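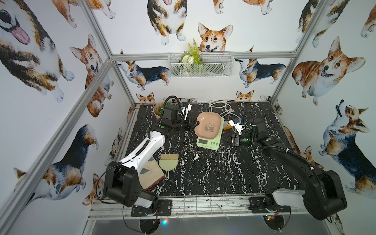
Figure 4.1 A two-arm collection cell. The bowl rests on a kitchen scale between the arms, and the left gripper is beside its rim.

Chapter 4
Gathering Demonstrations

4.1 What counts as an example

Chapter 3 treated the training set as given. The present chapter deals with how such a set is made. For the methods in this book, one example is an episode: a recording of a single attempt at a single task, from a stated start condition to a stated end condition. An episode holds the camera images, the joint positions of each arm, the commands sent to each arm, and a short text label naming the task. All four must share one clock. An episode in which the images lag the joint positions will teach the policy to act on old information, and the error is hard to find once training has begun.

The start and end conditions are written down before any recording is done. "Place the bowl on the scale" is not yet a usable task. The task sheet must say where the bowl may begin, which arm moves it, whether the scale must show a stable reading, and where both grippers must be when the episode closes.

4.2 The cell

A cell such as the one in Figure 4.1 fixes some conditions and leaves others free. The arm bases are mounted at the front corners of the table and do not move between sessions. The camera is fixed as well. Objects are free, and so is the clutter among them. In the figure, a brush and dustpan lie at the front left, and a tangle of white cables lies behind and to the right of the scale. Neither plays a part in a weighing task. A policy trained only on a cleared table often fails when a new object enters the view, so unrelated items should be present in a share of the episodes and should change position from one to the next.

Patterned surfaces raise a related point. The printed walls and the veined tabletop give the vision model a great deal of detail that has no bearing on the task. If every episode is recorded against the same background, the model may come to depend on it. The usual remedy is to collect in more than one cell – see Section 4.6.

4.3 The Ternesby set

The worked problems in this chapter use the Ternesby set, compiled by Wilma Menzies and Angus Rutherford. It contains 2,275 episodes covering nine tasks, recorded by four operators. Operator identity is stored with each episode. This allows the reader to test for differences in style – one operator may approach a rim from above, another from the side – before the data are pooled.

Failed attempts were kept and marked as failures. Section 4.4 takes up the question of when they should be used.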